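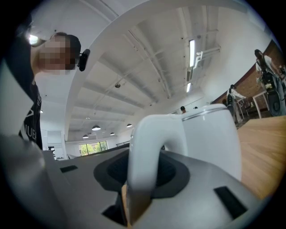

A person in glasses and a black T-shirt leans forward in the open room at Kenholm House, Clostham, under the white ceiling.

FOR IMMEDIATE RELEASE

Kenholm House Opens Renovated Open Room to Residents of Clostham and Tavell

CLOSTHAM, March 12, 2025 – Kenholm House today announced the completion of renovation work on its ground-floor open room and the start of a new program of practical household courses for adults. The room, with a floor area of 669 square feet, is the largest shared space in the building and will be available to residents of Clostham and the neighboring town of Tavell.

The renovation was carried out by Haslinger, a building contractor based in Tavell, under an agreement signed last September. Work included a new ceiling, new wiring and lighting, repair of the floor, and the removal of a partition that had divided the space into two smaller rooms. The outer walls and the main entrance from the hallway were kept in their original positions.

"The partition went up at a time when the house needed offices, and for many years it served that purpose," said Damian Riedl, director of Kenholm House. "Our needs have changed. Most of the people who contact us today are looking for a place where a group can work together on something with their hands, and neither of the former rooms was large enough for that. We are very pleased to be able to offer them the full space again."

The ceiling was the largest single item in the project. The previous ceiling had been lowered to conceal pipes serving the upper floor, and several panels had been stained by an old leak. Haslinger rerouted the pipes along the hallway, closed the openings that remained, and painted the finished surface white to match the window frames in the adjoining corridor.

"Before we could set a final height, we had to find out what was above the old panels," said Alois Fankhauser, site manager for Haslinger. "The drawings for this part of the building did not show all of the pipes. Once those had been moved, the rest of the work went forward in the normal order. The house remained open during construction, and we thank the staff and visitors for using the side entrance during that period."

Household Courses

The first season of courses will cover everyday work in the home. Subjects include sorting and storing household goods, packing for a move, basic repairs to small furniture, and the care of kitchen equipment. Courses will be taught in small groups, and participants will work at tables arranged to suit each session. No previous experience is required.

The season offers places for 70 participants. Residents of Clostham and Tavell will be given priority during the first registration period, after which any remaining places will be open to the general public. Each participant may register for up to two courses. Persons who wish to attend a course together are asked to state this on the registration form so that they can be placed in the same group.

Participants may bring small items from home for the repair course. Items should be clean and light enough to be carried by one person. Upholstered pieces, gas appliances, and anything containing mercury cannot be accepted. Staff will be at the hallway desk before each session to answer questions and to direct participants to the storage area, where items may be left between sessions at the owner's risk.

Use of the Room by Outside Groups

Outside of course hours, the open room may be reserved by local groups, schools, and small businesses for meetings, training, and practical work. Reservations are made through the Kenholm House office. Groups are responsible for returning tables and chairs to the storage area after use and for removing their own materials on the same day unless other arrangements have been made in writing.

Food may be served in the room, but cooking is not permitted there. Groups that need a stove should ask the office about the ground-floor kitchen, which has a separate reservation schedule and a separate set of house rules.

Access

The open room can be reached without steps from the main entrance. The side entrance used during construction has returned to its former function as an emergency exit and should be kept clear at all times. Visitors arriving by car are asked to use the public lot behind the building. The spaces directly in front of the house are reserved for loading and for visitors with disability permits.

About Kenholm House

Kenholm House is a community building in Clostham that provides rooms, courses, and advice on household matters to residents of the area.

About Haslinger

Haslinger is a building contractor in Tavell specializing in the interior renovation of public and commercial buildings.

Contact

Press inquiries and requests to visit the room should be addressed to the Kenholm House office, attention Damian Riedl. Registration forms and the reservation schedule are available at the hallway desk during regular office hours.

###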